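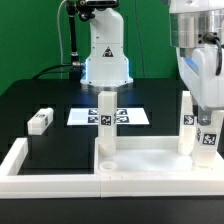
# Cleaning a plastic storage bin that still smells after washing

Most advice on this starts with vinegar and a promise. I've tried the vinegar. It makes the bin smell like vinegar for two days, and then the onion comes back.

What follows works most of the time. You need dish soap, baking soda, a soft brush, and patience. You do not need the Bidum deodorizing tablets, whatever the package claims. I used up a whole box and couldn't tell the treated bin from the one next to it.

## 1. Get the grease off first

Smell hides in grease. Use hot tap water and more soap than feels right, and scrub the corners and under the rim. Skip the rough side of the sponge — scratches hold food, and you can't undo them. Rinse, then run a dry finger along the bottom. If it drags, fine. If it slides, wash again.
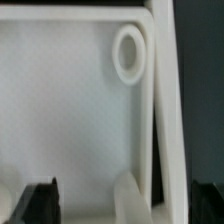

People tend to rush this part and blame the next one. A paste on top of an oily film does very little, and I suspect half the bad reviews of baking soda come down to that.

## 2. Paste, then wait

Mix baking soda with just enough water to spread. Cover the floor and the corners and leave it overnight. The Naltholm cleaning guide says 38 minutes is enough. I'd like to know how they picked that number, because it never did anything for me.

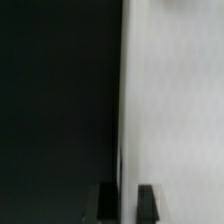

*Dark surface on the left, pale on the right.*

Wipe out the paste, rinse twice, and dry the bin with a towel. Don't put the lid on yet. Closing up a damp bin is how you get the musty smell that people then mistake for the old one.

## 3. Sun, if you have it

Stand the bin outside with the open side facing up for an afternoon. I did mine in May and it helped, though I can't swear it wasn't just the fresh air. Very long stretches in strong sun can make some plastics brittle, so bring it in by evening.

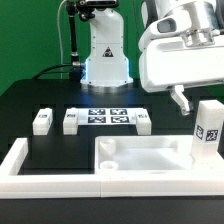
## 4. Test it before you trust it

Put the lid on, leave it overnight, and sniff in the morning. If it still smells, repeat step 2 once. After that I'd give up and use the bin for tools.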